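Laundry, mostly: what I have learned from ruining things

Washing the towels

Half the powder, no softener. Fabric softener coats the loops and you end up drying yourself with something that has the absorbency of a raincoat. If yours have already gone that way, run them once with a cup of white vinegar and no detergent at all. The house will smell like a chip shop until lunch.

My spin cycle sits at 1,000 for towels. Higher than that and they come out stiff enough to stand in the corner.
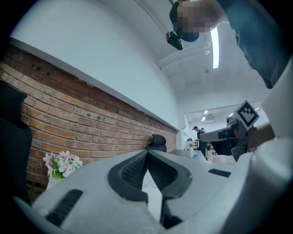 Whites that have gone grey

Soak overnight in a bucket with oxygen bleach, the powdered kind, dissolved in hot water first. Tipping it in dry and hoping is how I got a pillowcase with a map of Tasmania on it. Drop the spin to 600 for anything with lace or a memory attached.

Coloured socks are the usual culprit. Check inside the doona cover before you wash it, where at any given moment there are several living quietly.

Collars

Cheap shampoo, rubbed in with an old toothbrush and left for 30 minutes. Collars are greasy in the same way hair is greasy. Ingrid Mbeki put me on to this, and she irons tea towels, so I take her word on most things.

Dish soap does the same job but froths like mad in a front loader. Rinse it out in the sink unless you enjoy mopping.

The smell

A sour machine is a dirty machine. Pull back the rubber seal, wipe the fold with a rag and prepare to be disappointed in yourself. Then take out the detergent drawer (there is a tab, press harder than seems polite) and scrub the cavity behind it. Finish with an empty hot wash.

Leave the door ajar afterwards. I did all this on the Cirnholm my sister gave me and it bought the old thing another 2 years.

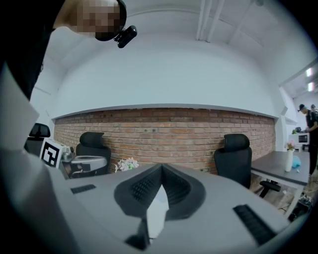 Filters are the other half of the smell, and the half people put off. Have a baking tray and every rag you own ready before you unscrew the cap, and open it slowly. Mine has given up hairpins, a guitar pick and the back of an earring I had accused Kadir of vacuuming. He has been very gracious and mentions it only at Christmas.

Wool jumpers

Cool water, wool wash, no wringing. Roll the jumper in a dry towel and kneel on it, then dry it flat in the shade. Pegging it by the shoulders gives you two little horns that no amount of steam will shift.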